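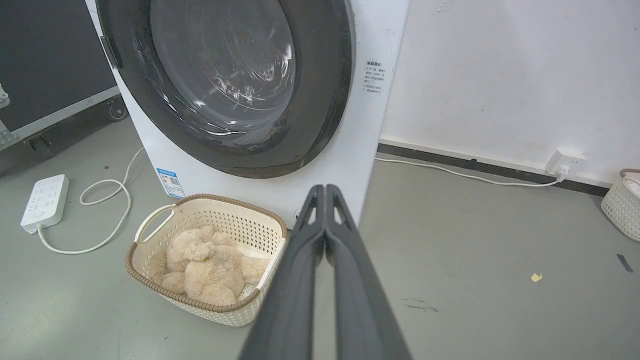 Heidrun Camenzind wrote back at 9:40: the bear isn't the problem, the spin is. A plush that size takes up water until it weighs several times what it did dry, and the drum can't balance a single heavy item. Please confirm the spin speed before anyone runs it again.

Ticket 1236
Queue: Laundry and utility room
Site: Timcombe
Opened by: Iolanda Dantas
Item: front-loading washing machine, white; one plush bear, beige, long pile
Status at opening: machine usable for ordinary loads, stops on plush load

Reported fault

Machine was loaded with the bear and nothing else. Wash phase ran normally. At the start of the final spin the drum turned slowly, stopped, reversed, and tried again. After several attempts the program ended with the spin skipped. Bear came out saturated. Second attempt on the same program gave the same result. A mixed load of towels the day before had finished with no fault.

Requested: find out whether this is a machine fault or a load fault, and get the bear washed without taking it to the Keltov counter in town, where the quoted turnaround is 14 days.

Reply, Camenzind

Spin speed setting? Detergent type and amount? Was the bear in a bag?

Reply, Dantas

Spin was left at the program default. I didn't note the figure. Detergent was Floveck powder, one full scoop. No bag. The bear is too fluffy for the mesh bags we have here, they are the small ones for socks.

Reply, Camenzind

Full scoop is too much for one item. Long pile holds suds and the excess foam can make the machine extend the rinse or give up on the spin. Switch to liquid, about a third of the normal dose, no softener. Use a pillowcase tied at the neck if there is no bag. Add two or three bath towels of similar weight so the drum has something to distribute. Set the spin to 600.

Checks before the next run

1. Machine level. Spirit level on the top panel, front to back and side to side. Result: level both ways. Pushed down on each corner in turn, no rocking.

2. Supply. Plug moved to a wall socket for the test to rule out the power strip on the floor. Result: no change in behavior on an empty rinse and spin, which completed. Strip to be raised off the floor regardless. A leak at the door would run straight to it. Added to the room list as a separate item.

3. Drum. Turned by hand with the machine off. Result: free, no scraping, no play at the rim when lifted.

4. Bear. Seams checked by hand, including under the arms and around the neck. One loose stitch at the left ear, closed with thread. No sound box found. Pile brushed out before loading so that loose fiber comes off on the brush and doesn't go down the drain.

5. Door and gasket. Door opened as far as it goes, basket set on the floor directly under it so the bear can go in without crossing the room. Fold of the gasket wiped round with a dry cloth. Result: a little lint at the bottom, no coins, no tears. Door glass has smudges and faint streaks. Cosmetic, wipe when convenient. 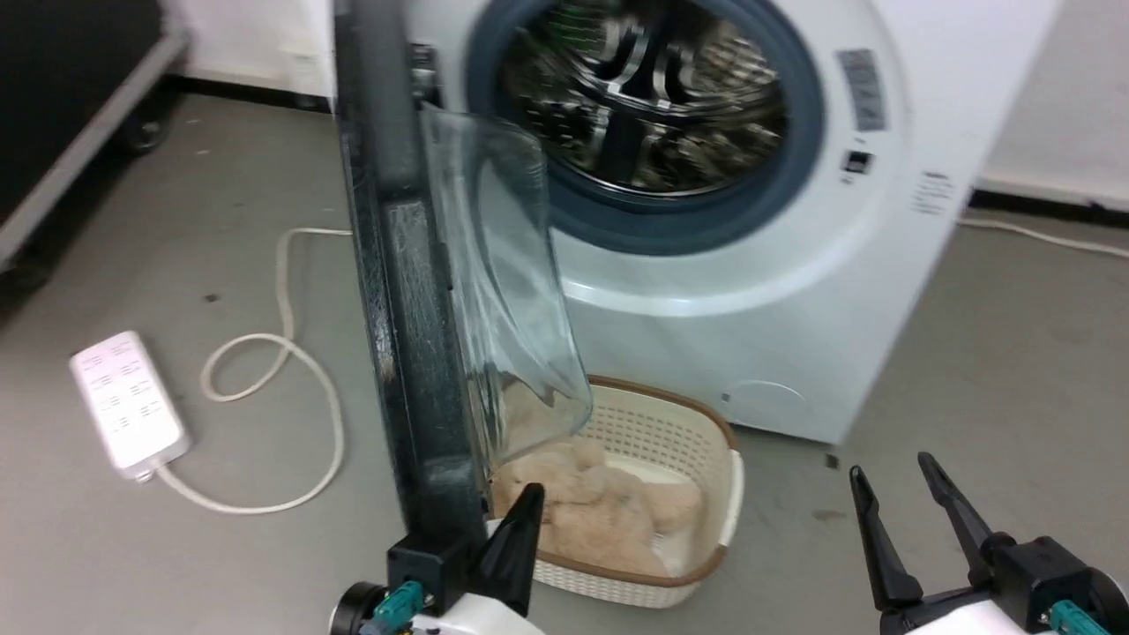
6. Drain filter. Access cover is low on the front, at the right. Shallow tray under it, towel behind the tray. Result: gray felt about the size of a thumb, some of it the same color as the towels. Removed, housing rinsed, cap refitted hand tight. No drip after a short fill.

Test run

Load: bear in pillowcase, three bath towels. Cold delicate program, liquid detergent at the reduced dose, spin 600, one extra rinse. Drum hunted twice at the start of the spin, then ran up and held. Program finished. Bear damp and heavy but not dripping.

Drying: laid on a rack over a folded towel, turned morning and evening, pile combed while damp. No tumble drying. Synthetic pile can mat or melt. Core still cool to the touch on the second evening, dry on the third.

Comment, Dantas

Works. The Huamán basket is fine for carrying it in dry, but for the wet trip I used a bucket, the lattice sides let everything through onto the floor.

Resolution

Load fault. Single absorbent item, excess powder, possible contribution from the partly blocked filter. No parts replaced.

Follow-up

Filter to be checked in January and then every third month. Larger mesh bag to be ordered. Power strip item stays open under its own number.

Closed by Camenzind. Reopen if the spin is skipped on a mixed load.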